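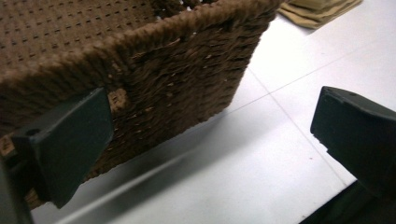 Korb am linken Finger, der rechte noch frei.

Tagebuch > Werkstatt > Februar

Abends, kurz nach 4 Seiten Regelwerk. Hélène Vachon hat die neue Fassung der Greifregeln aus Saltow mitgebracht, gebunden, mit Deckblatt. Die alte Fassung war ein Zettel an der Tür und hing dort ganz gut.

Regel 3 lautet jetzt: »Beide Finger sind vor dem Schließen frei auszurichten.« Den Satz habe ich dreimal gelesen und dann den braunen Korb angeschaut. Geflecht hat keine Kante, an der man irgendetwas ausrichtet. Unter dem dicken Rand gibt es nach, oder es gibt nicht nach, und das merkt man erst in der Hand. Hélène meint, genau dafür sei die Regel da. Ich meine, wer sie geschrieben hat, hatte einen Karton vor sich.

Wir haben bis halb sechs darüber gestritten, ob einseitiger Kontakt als Fehler zählt. Im Entwurf von Lodura zählt er, bei Salian nicht, und unsere eigene Fassung sagt »in der Regel nicht« — eine Regel also, die in der Regel gilt. Ich habe vorgeschlagen, ihn zuzulassen, solange der Korb nicht über die Fliesen geschoben wird. Steht jetzt mit Bleistift am Rand. Hélène hat »vorläufig« dazugeschrieben und es unterstrichen.

Dann noch das Licht. Weiße glänzende Fliesen, dazu volle Helligkeit, da bleibt stellenweise vom Boden nur Weiß übrig. Im Regelwerk steht »ausreichende Beleuchtung«. Nach oben hat sich offenbar niemand eine Grenze vorstellen können. Ich schreibe einen Änderungsantrag, Nummer 117, und freue mich schon auf die Antwort.

Der Name für das Ganze soll übrigens Sinari werden. Klingt nach Badezusatz.

Morgen die Regel zu den Textilien, das khakifarbene Tuch gilt laut Anhang als »weiches Objekt ohne definierte Form«. So fühle ich mich gerade auch. Vorher die Finger abwischen, das verlangt Punkt 4, und da bin ich ausnahmsweise einverstanden, Staub und Kratzer haben sie genug. Gegen die Kratzer hilft der Lappen freilich nicht.

Hélène will die Bleistiftnotizen bis Mittag abgetippt haben. Bleistift spitzen.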